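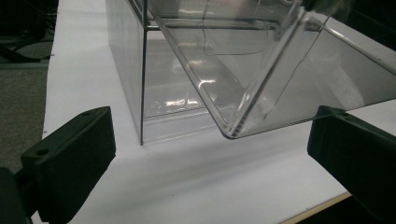 How to Clean Clear Acrylic Boxes and Trays

I love clear storage, and a good wash makes it look brand new! You need dish soap, lukewarm water and two microfiber cloths.

1. Empty everything and blow off loose dust. Wiping dry grit around is how scratches start.

2. Wash with a few drops of soap and your softest cloth. Go easy – let the suds do the work. Skip window cleaner with ammonia, which can cloud acrylic.

3. Rinse, then tip trays so the water runs out of one corner. Tall boxes drain best upside down on a towel.

4. Buff with the second cloth, inside first. Fingerprints love the rim, so hold it through the cloth.

Sticker residue? Rub in a little cooking oil, wait ten minutes and wash again. It worked on every box in my craft closet!

Posted by Lamisi Addo, March 2024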